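Foundry and Melting > Iron > Alloys and additions

Chill came back after changing ferrosilicon supplier, same silicon on the certificate

Asked Apr 18, 2025
Status: open
Tags: gray iron, inoculation, ferrosilicon, chill wedge

We pour gray iron in green sand, mostly small housings and covers. The thinnest wall is 4 mm. Melting is in a coreless induction furnace, tapped into a 300 kg ladle, with the inoculant thrown into the stream by hand during tap. The furnace charge is steel scrap, our own returns, carburizer and a little pig iron.

Until last August we bought foundry grade ferrosilicon from Görtz in small sacks, already crushed and screened. Purchasing then moved us to a 1,000 kg bulk bag from Femton. The silicon on the two certificates is nearly the same, with the new one slightly higher. The price per unit of silicon was lower and nothing else on the order was changed.

With the new material the chill wedge is deeper than before and it is not consistent. The first molds off a ladle are usually acceptable. The last ones have hard corners and hard edges on the thin covers, and the machine shop is breaking taps. We fractured several of the bad castings and they show white at the corners with mottle behind it. Carbon and silicon in the final iron are in range on the spectrometer. Pouring temperature has not been changed as far as I can tell from the log.

I increased the addition. It helped the wedge a little, but the final silicon went up and we started to see undissolved pieces in the slag at the bottom of the ladle. I do not want to keep going in that direction.

Questions:

Is it possible for two ferrosilicon lots with the same silicon to behave this differently as inoculants?

What should I be asking for on the purchase order besides silicon?

Is there anything useful I can do with what is left in the bag, or is it scrap?

The old certificate lists calcium and aluminum. The new one lists silicon, carbon, phosphorus, sulfur and a maximum for aluminum. Calcium is not on it.

2 answers
Sorted by votes

Answer, marked as helpful by the asker

Yes, it is possible, and the last paragraph of your question contains most of the explanation.

Silicon by itself does very little as an inoculant. A high-purity ferrosilicon will raise the silicon of the iron and leave the chill nearly where it was. The effect comes from the minor elements carried in the alloy, mainly calcium and aluminum in ordinary foundry grade, and barium, strontium or zirconium in the proprietary grades. They combine with sulfur and oxygen in the iron and form the particles on which graphite starts. Steelmaking grades are often refined to take aluminum and calcium down, and they are sold with a maximum limit on aluminum. Foundry grades used for inoculation are sold with a range, meaning a minimum as well as a maximum. If your new certificate shows only a maximum, you were probably sold a steelmaking grade. The supplier did nothing wrong if the order said ferrosilicon and a silicon figure.

Ask Femton for the calcium and aluminum results for your lot. They should be able to produce them even if they do not print them on the standard form. If they cannot, send a sample to an outside lab. Take the sample from several places in the bag and crush it down before splitting. One lump tells you very little. The composition varies between lumps, and the fines in a bag often differ from the coarse pieces.

Second item, size. You describe undissolved pieces in the ladle. That is a sizing problem and it would exist even if the chemistry were correct. For a ladle as small as yours the inoculant should be a screened granule with the dust removed and no lumps. Oversize material floats, gets wrapped in slag and is lost. Dust oxidizes or is carried off by the heat above the stream and is also lost. In both cases you weigh out the right amount and the iron receives something less. Bulk bags also segregate when they are moved. The fines work down and the coarse material stays on top, so the first scoops and the last scoops are different products. This could account for part of your inconsistency.

Third item, fade. You did not say how long it takes to empty the ladle. If the answer is 12 minutes, a plain calcium and aluminum ferrosilicon will have lost a large part of its effect by the last mold, whoever made it. The pattern you describe (good at the start, hard corners at the end) is what fade looks like, with falling metal temperature adding to it. The old material may have had just enough margin to cover this and the new one does not. Pour a wedge from the first metal and another from the last metal of the same ladle, label them, break them both and write down the two readings. Do this for several ladles before you change anything. If the first wedge is already deep, look at chemistry and sizing. If the first is good and the last is deep, look at fade.

Fourth item, sulfur. A charge with a lot of steel scrap melted in an induction furnace can end up with very low sulfur. Gray iron with too little sulfur responds poorly to any of these inoculants. Check that it has not drifted over the same period, for example through a change in carburizer. A low-sulfur carburizer bought to save trouble on ductile iron can cause this on gray. Check manganese with it, as the two have to be balanced, and do not add sulfur without calculating the manganese.

For the purchase order I would state the following.

Use: inoculant for gray iron, added at tap. State this in words. It gives the supplier a chance to object before shipping.
Silicon: minimum and maximum.
Calcium: minimum and maximum.
Aluminum: minimum and maximum. Too much can contribute to hydrogen pinholes in green sand, particularly in thin walls.
Size: lower and upper screen, with a limit on the percentage allowed outside each.
Certificate: actual lot analysis for all of the above, with the lot number marked on the bag.
Packing: small sealed sacks on a covered pallet. Open material picks up moisture, and moisture should not be going into a ladle.

On the remaining bag: it is not scrap. Use it in the furnace as a silicon addition, early enough to dissolve and be stirred in, and reduce whatever silicon source you use there now. Keep it out of the tap stream. Mark the container so that the night shift does not mix them up. We had both materials in identical drums for a season and the records from that period are useless.

Do not raise the addition any further. As you found, it pushes silicon up, chills the metal and leaves pieces in the ladle. If you need more effect than a normal addition of the proper grade gives, put a small late addition in the stream at the mold. That is a fine sized product, metered, and it avoids most of the fade.

Comments on this answer

Asker: Thank you. Time from tap to last mold is longer than I would like and it has not been written down anywhere. I will time it. The outside lab has a sample from the bag. Sulfur is at the low end of what we normally see but not outside it.

Reply: The low end of normal is worth following up if normal was set when you were charging more pig iron. Compare it with an older log.

Asker: Understood. The carburizer was not changed but the amount of pig iron was reduced this year.

Reply: That removes some nuclei as well. A small amount back in the charge, added late, may help. Also avoid holding the bath at high temperature. Long holds reduce the response to inoculation and are easy to overlook, as the spectrometer reading looks much the same apart from some carbon loss.

Answer

Had the same thing. We switched to a barium-bearing grade, Plirkitz, and the chill problem stopped. It costs more per kilo but you use less of it. Get the screened one. Preheat the ladle too, ours was going out too cold on the first tap of the day and it made everything look like an inoculant problem.

I would not bother with the lab, just change the product and see.

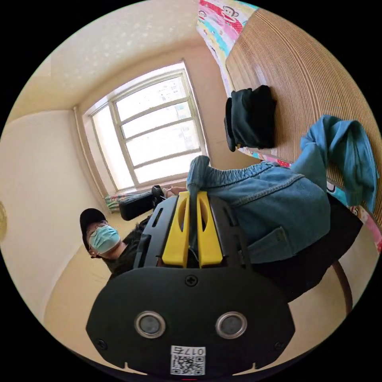 Black gripper with yellow fingers, label 017左

Comments on this answer

Comment: Barium grades do fade more slowly and I agree they suit a long pour. I do not agree about the lab. If the sulfur is too low, the more expensive product will underperform for the same reason and the asker will not know why.

Comment: What addition rate did you settle on, and was it in the ladle or in the stream?

Reply: In the stream at tap. Started with the rate on the data sheet and went down until the wedge started to move, then back up one step. I don't have the figure here.

Comment: Does anyone have experience with Sevska granules for the same job? They are offered to us with strontium, low calcium. Gray iron only.

Comment: Not that brand. Strontium grades work well against chill in gray iron but they need the calcium kept low to do it, so do not blend them with your old foundry grade to use it up. Keep them in separate containers. Also check what your returns carry if you make treated ductile iron in the same shop, as rare earths interfere with the strontium.

Comment: We are gray only. Will ask for a trial sack.

Related questions

Ferrosilicon smells of garlic when the drum is opened in wet weather, is it safe to stay in the store
Difference between chill wedge and eutectic cell count for routine control
Silicon carbide in the furnace charge, when to add
Hard spots in gray iron only on the cope side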